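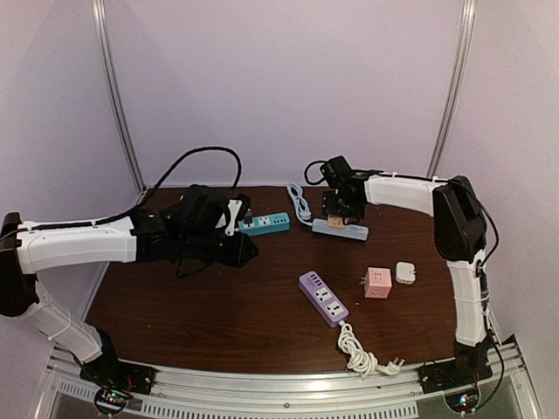
Wirkutow Help > Workshop and Desk > Power and Cables

Fixing an extension lead to a bench top without drilling it

Natnael Kassa
Fri 23 August

I have a bench with a dark brown wood-grain top, closed in on three sides by plain panels in a pale greyish lavender. At each rear corner there is an aluminium post with grooves along its length. The top is 131 cm wide.

Power on the bench comes from a teal extension lead that lies directly on the top. It has white socket panels and, towards one end, a row of small dark ports. I like having it on the surface. The sockets are in constant use and I do not want to reach under the bench for them.

The problem is that the lead moves. Each time a plug goes in or comes out, the body of the lead turns a few degrees or slides towards the front. Small plug-top adaptors make it worse, as they stand up from the lead and get knocked. By the end of a day it is never parallel to the back panel, and I have to straighten it before I can use the rest of the surface properly.

What I have tried:

Double-sided foam tape. Held for two weeks, then let go at one end. It left a residue on the wood grain that took a long time to remove.

Rubber feet from a drawer of spares. Better against sliding, no use against being lifted when a tight plug is pulled out.

A clamp at one end. Works, but it covers the last of the small ports and the front jaw gets in the way of my sleeve.

Requirements: no holes in the top, no holes in the panels, and I must be able to take the lead off in order to clean underneath. The underside of the lead has two keyhole slots, 100 mm apart. The mains cable is 141 cm long and there is very little slack once it has gone round the back of the bench, so moving the lead to the far side is possible only if I change the cable route as well.

I would also like to know whether it is acceptable to stand the lead on its edge against the back panel, or whether it ought to stay flat.

tollgate_p

Use stronger tape. The grey sort for carpets holds anything. I stuck one under my desk in December and it is still there.

Marian Osk

I would not use carpet tape. It is hard to get off a coated surface and you have said that you want to lift the lead for cleaning.

Your posts are the obvious fixing point. Grooved aluminium posts of that kind are made to take nuts that slide in the groove, so anything bolted to them needs no drilling. The method I used on a packing bench at Stokholm was as follows.

Measure the groove first. Measure the opening at the face and the width further in, where the nut will sit. Mine was a 6 mm opening. Yours may be different, and nuts for one size will either fall through or refuse to go in. Aitken sell them in small bags by opening width, and they will also sell a single one if you want to try the fit before ordering.

Get the type of nut that drops in from the front and turns to lock. The plain type has to be slid in from the end of the post, and if your ends are capped or sit against the bench you will not be able to get it in without taking something apart.

Fit a small right-angle bracket to each post, close to the top surface, with the free leg pointing inwards along the back of the bench. Leave the bolts finger-tight.

Cut a flat bar or a planed batten to span the gap between the two brackets. Measure at the height where the bar will go. Do not take the measurement from the front edge of the bench, and do not take it at the top of the posts either. If a post leans at all, the gap changes with height, and a bar cut to the wrong measurement will push the post over or hang loose. Check each post with a square before you start.

Mark the two keyhole centres on the bar and put in two pan-head screws, 100 mm apart in your case. The heads should stand proud by slightly more than the thickness of the plastic at the keyhole. Too far out and the lead will rattle. Too close and it will not slide on.

Hang the lead on the screws, check the position, then tighten the brackets.

On a timber batten the screws must be short enough not to come through the back and mark the panel. If you use metal bar, take the burr off the cut ends with a file.

With this arrangement the lead faces forwards. The plugs then go in horizontally, the push goes into the bar and the posts take the load. The lead lifts off for cleaning and there is nothing on the bench top at all.

As for standing it on edge: check the sheet that came with it. A lead with keyhole slots is generally meant to be hung on a vertical surface, but some are marked for one orientation only. What I would avoid is leaning it loose against the panel. It will tip forward at the first heavy plug.

Dunmore Reach

The bar is a sound method and I would choose it for a permanent bench. Two points against it in this case.

The first is cable length. With 141 cm of cable and little slack, raising the lead by even a hand's width may leave the cable tight at the plug end. A mains cable should leave the body of the lead in an easy curve with no pull on it. Before cutting a bar, hold the lead in the intended position, have somebody else look at the cable behind the bench, and check that the plug is not being drawn sideways in the wall socket. If it is tight, buy a lead with a longer cable. Do not plug one extension lead into another to gain the distance.

The second is that the question asked for the lead to stay on the surface. A loose base does that and costs very little.

Take a piece of board a little wider than the lead and longer than it at both ends. Thick board is better than thin, for the weight. Put two screws into the upper face to suit the keyholes and slide the lead on. Cover the whole of the lower face with thin rubber matting, glued to the board and not to the bench. I used a roll sold as Windier drawer liner, the ribbed version, and it has not marked the surface underneath. Small separate feet do not work as well. The contact area is too small and the board rocks when you press on one end.

The base then stops rotation, which is most of the trouble with a narrow lead. It will not fully stop lift when a tight plug is pulled. For that, either hold the board with the other hand or add a tongue of flat metal at the back, screwed to the board at one end and bolted to a nut in the post groove at the other. One tongue is enough if the lead sits towards one side of the bench. Undo one bolt and the whole thing comes away.

Fit the lead so that the keyholes tighten in the direction the plugs tend to push it. If it is the other way round it will walk off its screws within a day.

Other things worth doing while the lead is off:

Clean out the socket holes with a dry brush, unplugged at the wall.

Move the plug-top adaptors to the end nearer the back corner, where a sleeve will not catch them. If one overlaps the next socket, leave that socket unused. Do not bend anything to make it fit.

Read the maximum load on the label and add up what you run from it. Charging ports count towards the total. This is separate from the mounting question, but a lead that has been fixed in place tends to collect more plugs than one that has not.

To get the last of the foam tape residue off, warm it with a hairdryer on low and roll it away with a thumb. Try any solvent on the underside of the top first - some finishes go cloudy and will not recover.

Natnael Kassa

Thank you both. I measured the groove and it is 6 mm at the face, the same as Marian's. The left-hand post is slightly out when checked with a square, so a bar would have to be cut to suit.

I held the lead up at bar height and the cable was tight. I have made the base from an offcut of shelf and ordered the ribbed matting. The keyholes were not quite as I had measured them, so one screw has had to be moved. I will use the single tongue at the rear and go to the bar if I ever replace the lead with one on a longer cable.

Marian Osk

If the first screw hole is now close to the second, plug it with a glued matchstick or a sliver of dowel before you drive the new one. Otherwise the screw will lean towards the old hole and the head will not sit square in the slot.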